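Plaltumon > Parcel handling > Good practice > Frequently asked questions

Print this page | E-mail this page

Working at the robot parcel stations: frequently asked questions

These answers apply to every station where a robot lifts parcels from a belt, weighs them and puts them in a crate. They go with the site rules, and where the two differ the site rules come first. The page is kept up to date by Chepkoech Ndung'u in the safety office.

Who is allowed inside the marked area?

Anyone who has done the station course and signed the sheet for that station. Signing for one station does not cover you for the others. Visitors stay outside the floor tape, even if they are with a trained person.

Do drivers and cleaners need the course?

Drivers do not, as they have no reason to cross the tape. Cleaners do the short version, which takes 30 minutes and covers stopping, locking off and what not to spray.

Can I reach in to straighten a parcel while the arms are moving?

No. Press the pause button, wait until both arms have stopped and the lamp is steady, then reach in. A slow arm is still a moving arm. If the lamp is flashing, the station is waiting for something and may start again without warning.

What is the difference between pause and emergency stop?

Pause holds the arms where they are and keeps the grip closed. Use it for small jobs such as moving a bag or changing a crate. Emergency stop cuts the drive power, and the grip may let go of whatever it is holding. Use it if a person is at risk, or if you are not sure. You will not be told off for using it.

Who may reset the station after an emergency stop?

The shift lead only. Cyprian Duda covers the early shift and Genowefa Domański the late shift. Write down the time of the stop before you ask for a reset.

How fast may the arms run?

At Noson and Sirham the limit is 800 millimetres a second with the guards shut. With a guard open the station must be in hand mode, and the limit falls to 50 millimetres a second. Do not change either figure from the panel. If the limit looks wrong, stop the station and ring the safety office.

Why does the scale have to be clear before each parcel?

Anything left on the plate is added to the next weight. Look at the reading when the plate is empty. If it does not show zero, pause, wipe the plate with a dry cloth and zero it again. Do not lean on the table while you do this.

Are soft bags treated differently from boxes?

Yes. A box can be lifted from two sides. A soft bag changes shape when it is held, so one hand should steady it while the other takes a fold near the edge. The grip should not close over a code or label if there is any other place to hold. Bags that are torn or leaking go to the bench and are dealt with by a person.

What happens if the code will not read?

The station tries three times and then stops and calls for help. Pause it, flatten the creases around the code and let it try again. If it still fails, take the bag to the bench and key the number in. Please don't stick a new label over the old one.

When should I change the crate?

When the parcels reach the rim, or when the panel asks, whichever is sooner. Check that the new crate is clean inside and has no split edges, and set it square to the marks. The station doesn't know if the crate is crooked.

I wear gloves and a lanyard. Is that all right?

Close-fitting gloves are fine. Lanyards, scarves and loose sleeves are not allowed past the tape. Clip your pass to a pocket.

How often are the cables and grippers checked?

At the start of each shift by the person signed on, and every month by Ilir Petkov's team. The start-of-shift check has 38 points and is printed on the card at each station. Look for rubbed cable covers, loose screws and worn finger pads. Tick each point as you do it, not all at the end.

Do I need to report a near miss if no one was hurt?

Yes, on the yellow form, before you go home. Sizwe Nkosi reads all of them and will reply to you.

Will the rules change when the Ziółkowski site opens?

The speed limits there have not been set. A new version of this page will come out in December.

Contact us | Copyright Plaltumon | Back to top
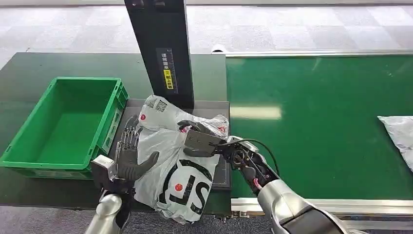
Two-handed hold on a soft courier bag on the station's flat plate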